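The Ironing

The shirt had been Jessie Tosh's father's, and before that it had hung in the window of a shop called Andar, which closed long ago. She had paid nothing for it. Her brother had put it in a bag with two jumpers and a belt and left the bag in her hall in August, and it had stayed there, behind the door, until she needed something white.

The choir wore white. She had joined the choir at Vitmont because Malathi Acharya from the flat downstairs had asked her twice, and the second time she had run out of reasons. There would be over 200 people in the hall, Malathi said, and most of them would be looking at their own grandchildren.

"You can wear anything as long as it's white and it's ironed," Malathi said. "Mr Mudaliar is strict about the ironing."

Jessie did not own an iron. She had owned one in the last house. Malathi said to come down at nine and bring the shirt, and to bring milk as well if she had any.

The flat was number 43, the same shape as Jessie's but the other way round, so that she kept turning towards the wrong door. Malathi had the radio on low. She took the milk, looked at the bag and pulled the shirt out by one sleeve.

"It's been folded wet," she said.

"It was like that when I got it."

"Well, it'll come out. Fill that jug."

Jessie filled the jug. When she came back Malathi had the shirt up by the shoulders and was looking at it in the light from the window. It was a big shirt. He had been a big man until the last year, and then he had gone on wearing the same clothes, with the cuffs turned back twice and a hole punched in the belt with a nail.

"There's something in the pocket," Malathi said.

It was a bus ticket, washed so many times that it had gone to felt. The number of the bus was still there, 524, or Jessie thought it was. That was the Umalach bus. He had taken it to the allotment every morning and come home on it with carrots in a carrier bag, and if there was a driver he knew he gave the driver some carrots.

She put the ticket on the windowsill, beside a plant.

"Do you want to keep it?" Malathi said.

"I don't know. Probably not."

"Leave it there for now, then."

They did the collar first, from the points in. Malathi's mother had taught her that way and she would not hear of any other. Then the cuffs, then the sleeves, which took a long time. Jessie held the cloth straight and Malathi pushed the iron, and neither of them talked much — there was a programme on about eels.
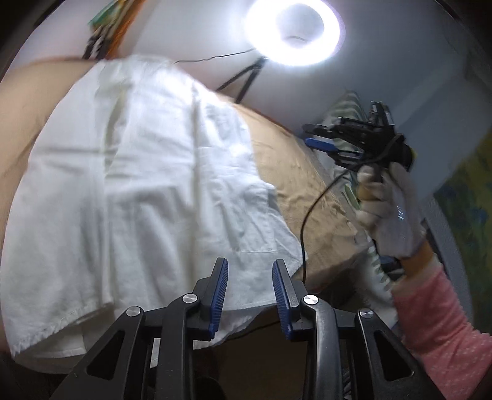

White cloth, spread out, with some of the creases still in it.

"I'm not happy with that bit," Malathi said. She pointed to a place on the right, where the wrinkles ran out in all directions. She wet her fingers in the jug and flicked water at it.

"Mr Mudaliar won't see that from the front."

"He'll see it. He saw my hem."

She went over the place again, and then once more with a tea towel laid on top. The room smelled of hot cotton. Jessie had forgotten that smell. On Sundays, when she was small, he had done all the school blouses in one go and hung them along the picture rail, and she and her brother had walked underneath with their arms up, touching the hems.

"It's going to be enormous on you," Malathi said.

"I'll tuck it in."

"You'll have to tuck it in twice."

Jessie put it on over her T-shirt while it was still warm. The shoulders came down nearly to her elbows. Malathi walked round behind her, took hold of a handful of cloth at the back and fastened it with a clothes peg.

"Don't turn round during the second song," she said, "and you'll be fine."

Jessie went up the stairs with the peg still on and the empty bag over her arm. She got as far as her own door and then went back down for the ticket.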